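Ticket: Product photos uploading sideways / stuck at "processing"
Status: Resolved, monitoring
Store: Karabulut gift baskets
Platform: Bikata storefront, Tranomel image plugin

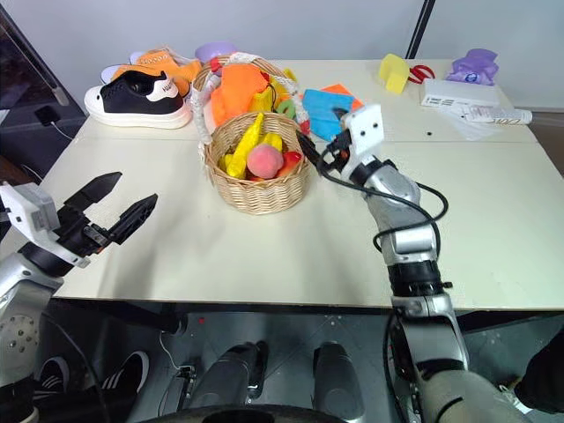
Fruit basket, red bows on the handle.

Reported
Customer uploads a listing photo from phone, thumbnail comes out rotated, then the full size never finishes. Spinner just sits there. Older listings fine. Started after the July plugin update, she thinks. No error on screen.

First look, 9:40 am
Logged in as store admin. Uploaded test file. Same thing – thumbnail on its side, full size stuck. Tried a second browser, same. Cleared the store cache, same. Not her phone then.

Plugin settings page says "connected" in green. Doesn't mean much, it said that during the last outage too.

Checked disk space on the account. Plenty. Checked upload limit. Fine, file is well under.

10:15 am
Pulled the plugin log. 12 failed jobs in the queue, all the same line:

resize worker: timeout waiting for lock

So the queue is jammed behind one bad job. Oldest one is a banner upload somebody cancelled halfway. Every photo after it just waits its turn and times out.

Deleted the banner job. Queue moved for a minute, then jammed again on the next one. Ugh.

10:50 am
Turned off "auto convert to small format" in Tranomel. Re-uploaded test file. Full size goes thru now, 9 seconds. Still slow but it finishes. Thumbnail still sideways.

Turned auto convert back on to be sure. Stuck again. Off again, works. OK so two seperate problems:

1. Convert step hangs and holds the lock
2. Thumbnail step ignores the rotation tag

Asked Zonov hosting whether they changed anything on the image library side. They did, new version went out with the server patch. They can put our account back on the old one while the plugin people catch up. Said yes please.

Wait on Zonov
Customer asked if she should take all her listings down and redo them. NO. Told her leave everything where it is. Listings that already show right are stored as finished files and don't get touched again unless someone hits "regenerate". Please don't hit regenerate.

She also asked about setting the long side to 800 so things load quicker. Can do, but after this is fixed. One change at a time or we won't know what did what.

1:30 pm
Zonov says rollback done. Restarted the worker from the plugin page. Cleared the leftover jobs by hand, the "clear all" button does nothing (known bug, separate ticket).

Re-uploaded test file with auto convert ON. Finishes in 2 seconds. Thumbnail upright. Did it again from the phone app, upright. Again with a tall photo and a wide photo, both good.

Long side set to 800 per customer request. Checked the listing page on desktop and phone, looks sharp enough to me. Zoom view still uses the original so no loss there.

Sent to customer
Uploads are working again. Any photo you added while it was broken needs to be removed from the listing and added fresh – the sideways thumbnail is saved and won't fix itself. Everything older can stay. If a spinner runs longer than a minute, don't cancel it, send us the listing name and we'll look at the queue.

She replied at 2:20 pm, re-added hers, all good on her end.

Still open
– Tranomel needs to support the new image library before Zonov drops the old one. Filed with them, no date given.
– Plugin auto update switched OFF for this store. Leave it off.
– "Clear all" button, see other ticket.
– Delete the test listing once monitoring is done. It's hidden from shoppers but does show in the admin count.

Next check: tomorrow morning, look at queue length and worker log. If empty, close.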